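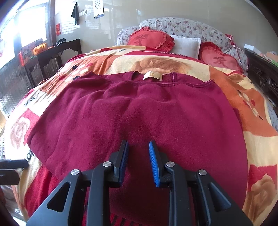 2021-10-13, Flencombe bench notes, folding and wear.

Still not convinced by the Emthorpe fold. The sheet says sleeves in first, then thirds, then hem to collar, and claims it leaves fewer creases than a plain half fold. Fewer than what, and on which cloth? All their trials were on shirts. Fleece doesn't crease like a shirt, it slumps. The maroon top was laid flat on the bed, neckline towards the head end, and there was still a broad fold across the middle and small wrinkles all over, so any "before" score is already muddy. I'd want a proper rest time written into the method before I believe a number from it.

Pilling: slight, to my eye. Lei's card would make it a 2, but that card was printed for knitwear and I don't trust it on fleece. The maker's page promises no pilling up to 3,000 rubs. Doubt it. We have never taken one past 2,000 and they were all looking tired by then.

Label in the back of the collar has faint marks, not enough for me to take a fibre content from. Put "unknown" in the book. Please don't guess polyester just to fill the box - Kukotthorpe did that with a whole batch and we had to throw out 14 rows.

Surface: the blanket with the roses and "love" on it is soft and busy. Fine for folding, poor for judging edges, and the pattern makes it hard to see whether a hem is straight. Plain sheet next time.

To do before November:
- same fold, cotton top, same bed
- half fold as a control (why was there never one?)
- ask Emthorpe how long they left theirs before scoring

Leaving the crease column blank until then.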